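Tendwood dish rack, dark wood, two rows of pegs
Reviewed Tuesday, March 30, 2021

I've been meaning to write this one up since November, when my old wire rack finally rusted through and left orange stripes on my best dish towel. I ordered the Tendwood from a little kitchen shop in Pelville, paid 30 dollars with shipping, and had it in my hands 4 days later, which I thought was pretty good going for something that heavy on the wrapping paper!

It's a simple thing, two bars with upright pegs and short pieces joining them at the sides, and it sits nice and low, so it doesn't take over the counter the way the wire one did. We eat off plastic plates most days (three grandkids, say no more) and I was worried that light plates would flop around in it. They do lean a bit. The pink one always leans, but it stays up, and I've stopped fussing over it.

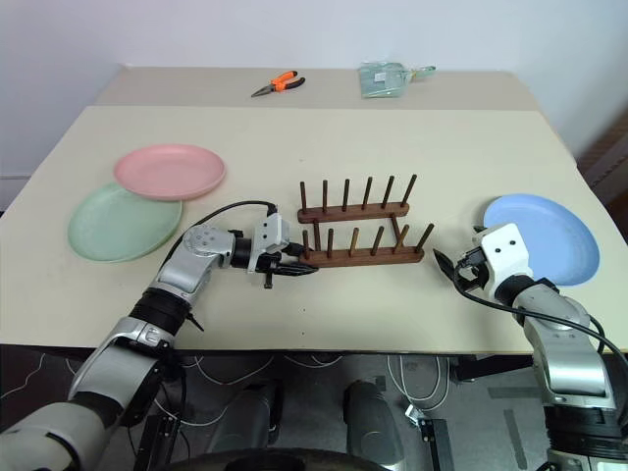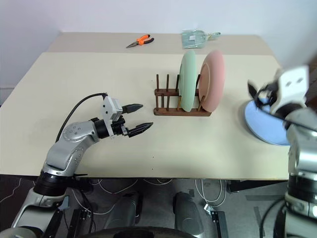
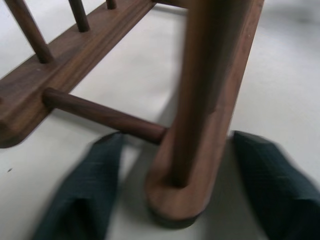 The Tendwood rack: empty in the first picture, with green and pink plates in the second, and the wood up close in the third.

What I love most is the color, a deep brown that goes a little reddish where the light catches it, and the finish is smooth with the grain still showing. I rub mine with a drop of Jugah oil every couple of weeks, though the leaflet doesn't ask for it (I just like doing it, with the radio on).

Now for the grumbles. There's no tray, so you'll want a towel underneath if your plates go in dripping. Deep bowls are a squeeze, and mine mostly end up drying upside down next to it. My sister has the Teratetti one, which cost her almost 70 dollars and does come with a tray, and she's happy with hers, but I'd still buy this one again.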